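The Slow Way to Grosbridge

I used to be a highway person. Grosbridge is 225 miles from my front door, and for years I did it in one go, with a bag of pretzels in my lap and a bladder of steel. Then last September they closed two lanes for repaving, I got off in a temper, and I've hardly been back on since.

The old county road takes a good two hours longer. It wanders through Gumcombe, where the speed limit drops to 25 for no reason I can see, and then it follows the river for a while before climbing up to Cultitz. You pass farm stands with a coffee can for the money (bring small bills, please, I once paid $20 for a squash) and a drive-in theater that still has its sign up, minus most of the letters.

Let me tell you about the pie in Gumcombe. The diner is the one with the green awning, across from the feed store, and it opens at 6 a.m. and runs out of rhubarb well before noon. I have driven there with nothing else planned for the day. The crust is made with lard, the coffee is weak, and the booths by the window are so soft that you sink down until the table is at your chin. I love it!

Cultitz is the bigger stop, with around 600 people and a surprising number of places to buy a used lamp. I'm weak around lamps. The one I wanted on my last trip was $175, brass, with a shade the color of weak tea, and I walked around the block and talked myself out of it. I still think about it when I'm reading in bed with the bad lamp.

What I like best, though, is that these towns still make things. Keep the window down through Cultitz and you'll smell bread, then sawdust, then something hot and metallic I've never been able to place. The Imhof mill out by the tracks sells wool blankets from a side door, seconds mostly, and mine has a crooked stripe and has been through the wash more times than I have.
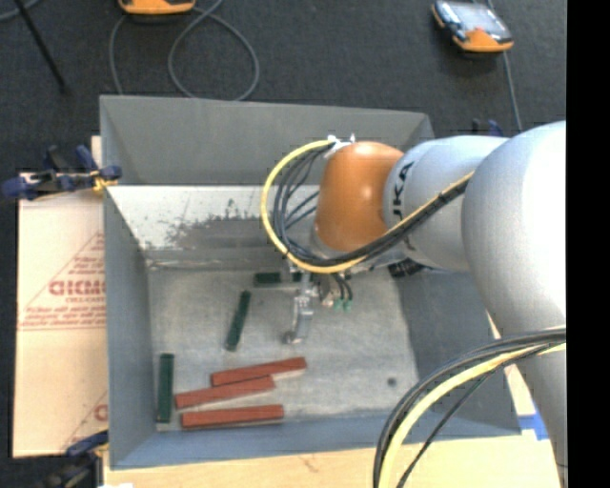 Orange, silver and a big loop of yellow cable.

After Cultitz the road straightens out and you can make up some time, if you care to. I usually don't. There's a pull-off above the reservoir with one picnic table, and I eat whatever's left of the pie there, with my fingers, watching the trucks go by on the highway way down below.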